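Mis à jour le 12 juin 2019

Ladivow avait promis que la machine repartirait. C'était écrit sur le devis, au-dessus du total, avec un point d'exclamation dont Sigita Kairys se méfiait plus que du prix.

Elle avait posé le boîtier sur la table de la cuisine, couché sur une serviette, et elle le regardait comme on regarde un parent qui demande encore de l'argent. Depuis février, l'ordinateur s'éteignait quand il voulait. Son frère accusait la poussière. Le vendeur de chez Ojala accusait l'alimentation — il en avait justement une à 70 euros. Un forum accusait l'humidité, puis la Lune, puis les gens qui posent des questions sur les forums.

Sigita n'accusait rien. Elle avait dévissé le panneau, rangé les vis dans un coquetier et lu trente pages d'un manuel Brisimeo traduit par quelqu'un qui n'aimait ni le français ni les ordinateurs. On y apprenait que la carte mère était « le cœur et aussi la ville ». Elle avait relu la phrase, au cas où.

Une carte verte, des pistes, un carré de métal brillant sur le processeur. Tout cela avait l'air en parfaite santé, et c'était bien ce qui l'agaçait.

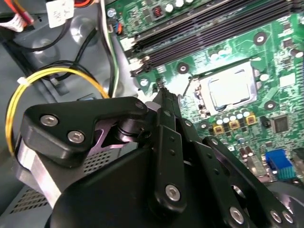
Tu vas dépenser plus qu'il ne vaut, répondit Vandar au téléphone, et dans six mois tu me rappelleras pour la même chose.

— Il vaut combien, d'après toi ?

— Avec les fichiers ou sans ?

Elle ne répondit pas. Dans les fichiers, il y avait 1303 lettres que sa mère avait tapées à deux doigts, la plupart adressées à la mairie. Vandar le savait, il en avait corrigé quelques-unes. Elle doutait qu'elles soient intéressantes. Elle doutait aussi qu'une barrette de mémoire change quoi que ce soit, mais elle la retira, souffla dessus malgré le manuel et la remit en appuyant jusqu'au clic.

— Alors ? fit Vandar.

— J'ai entendu un clic.

— C'est bon signe.

— C'est un clic, dit-elle, et elle chercha le coquetier.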